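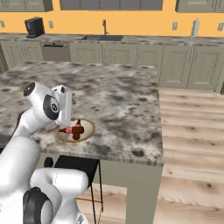 A simulated kitchen with the arm over a plate at the island.

The equipment planner at Moldale keeps two budgets open on her desk, and she would like you to know that the one for simulation used to be a single line at the bottom of the other. "It was where we put leftovers," she says, laughing. "If there was money in July, we bought compute. If there wasn't, we waited, and everybody grumbled at me in the hallway."

We had met to talk about how a small lab decides what to buy, and in particular whether it should buy a second arm. She has been at this long enough to remember when the answer was always yes, and she is generous with stories about it, including a long one about a freight elevator that I promised to leave out.

These days a request begins in the rendered kitchen, with its sage-green cabinets and its speckled stone counters. The team works out the task there first and she doesn't open a purchase order until they have. "I ask them to show me the reach," she says. "Can it get to the plate from where you want to bolt it down? Because I have paid for a mounting plate twice, and I did not enjoy it the second time."

The software side comes from Grotomside, on a yearly license that covers 13 seats. She thinks that is a few too many and has told them so. The lab runs its scenes in batches of 1,536, a number the engineers picked to suit the machines they already had, and she has learned to ask what happens to the electric bill whenever somebody proposes doubling it.

"People price the arm," she says. "They come in with a lovely quote for the arm, and then I ask about the gripper, the spare gripper, the stand, the cables, the training days, and the person who is going to look after it. By then we are roughly 43 percent over, and they look at me as if I did it."

Her own list for Jotent, the household project due to start next year, has eight items on it. The second arm is the sixth. Ahead of it come a service contract, which she moved up after a bad winter, and a proper set of kitchen objects to go with the models the team uses on screen. Mudaliar, the supplier she has used the longest, quoted for the lot and then quoted again when she asked them to leave out the installation.

Would she ever skip the hardware altogether? She takes her time over that one, and refills both our cups. "No. I like the rendered room, I like that it's there in the morning exactly as we left it. But at some point I want a real plate on a real counter, and I want to have saved up for it."

The request for the arm goes in with the next round. She is still arguing about the seats.

September 2018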